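Board index > Local bands and new releases > Koremel – the August tape finally has a date

tapehiss_marion
So the Koremel record is coming out. If you've been on this board for any length of time you'll remember they're a two-piece, that they recorded the thing in one week in August, and that they have been "just waiting on the sleeves" ever since. It's called Wadovico. I asked Senan Mulcahy what that means and he said it was a word he saw on the side of a truck, and then he changed the subject to snare drums.

Eleven songs. The label is Tevex, meaning the same guy who did the split single with the upside-down B side. I've had a copy for a week and have opinions, sorted below by how many friends they'll cost me.

1. The quiet songs are the good ones. "Parking Validation" is just the organ and Senan mumbling about his sister's wedding and I played it five times in a row on the bus.

2. The loud ones are fine live. On tape they sound like somebody moving a dresser.

3. The merch. They're doing a run of navy sweatshirts with the record and I would like one, and I resent that.

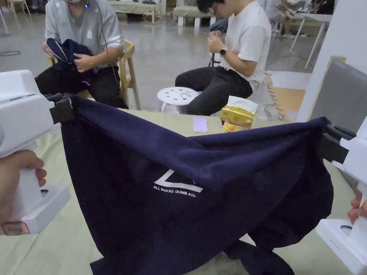

4. The Ó Dálaigh cover. Why. They've taken a perfectly good fiddle tune and put a drum machine under it, and the drum machine sounds embarrassed.

Anyway, 553 copies. Release show is at the Grange on 28th December. Discuss.

gluestick
Strong disagree on number 2. The loud songs are the band. The quiet ones are what happens when the neighbors complain. Have you heard "Ladder" on real speakers? I mean real speakers, with wood on them.

tapehiss_marion
I've heard it on my speakers, which were expensive for their time.

gluestick
That time being?

tapehiss_marion
Rude.

northside_phil
553 is a strange number. Did they order 600 and drop a box?

bassplayer_no_relation
Somebody at the pressing place told me you get whatever comes out of the machine, plus or minus a few percent, and they bill you for it either way. Our last one came back with more copies than we ordered and we've still got most of them. My mother is using a stack to level the washing machine.

northside_phil
I'd buy a copy that had leveled a washing machine.

bassplayer_no_relation
PM me. I'm serious.

oldvenuerat
Who puts on a release show on a Sunday between Christmas and New Year's? Half the town is at somebody's in-laws. The Grange holds 200 if everyone breathes in, and last time I saw Koremel there I could have lain down full length and bothered no one.

gluestick
That's the whole appeal. Everyone is at their in-laws and looking for a reason to leave. I went to a noise show the same week last year and it was the happiest crowd I've ever stood in. A man in a reindeer tie hugged me during the feedback.
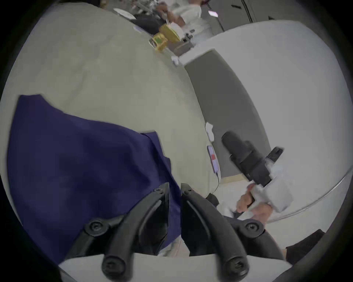
He said his father-in-law had been explaining a boiler to him since noon. I think they could sell the place out if they put "four hours from anyone you're related to" on the poster.

oldvenuerat
Fine, but they'll go on late. They always go on late. The ad says nine and the first organ note will be at 11, after Senan has spent half an hour looking for an adapter that's in his coat.

tapehiss_marion
The adapter is always in his coat. I've seen him find it there on three separate occasions and be surprised by all of them.

fiddle_in_the_loft
Coming in to defend the cover. I learned that tune as a kid and I've heard it played to death in every pub that owns a stool. Koremel are the first people in ages to make me listen to the second part, which they slow way down. The drum machine is a bit much, I'll give you that. If you muted it for the first minute you'd have the best thing on the tape.

tapehiss_marion
I went back and listened again after reading this. The second part is nice. I'm not editing my post.

gluestick
Growth.

northside_phil
Can the mods move the washing machine discussion to its own thread? I have follow-ups. 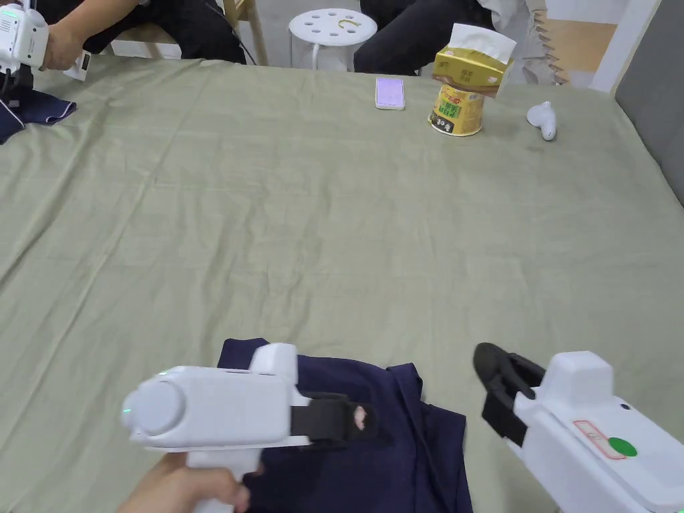

merchtablemel
How much is it at the door, and can you get the record there or is it mail order only?

tapehiss_marion
It's 12 dollars at the door, cash, and they'll have records on the table by the coat rack. Mail order goes out from Tevex the week after, so going by the split single I'd expect it sometime before the next Olympics.

oldvenuerat
I'm still waiting on my split single.

bassplayer_no_relation
Mine came. The B side was the right way up, so I guess it's a misprint.

oldvenuerat
See you all there at nine, then, to stand around till 11.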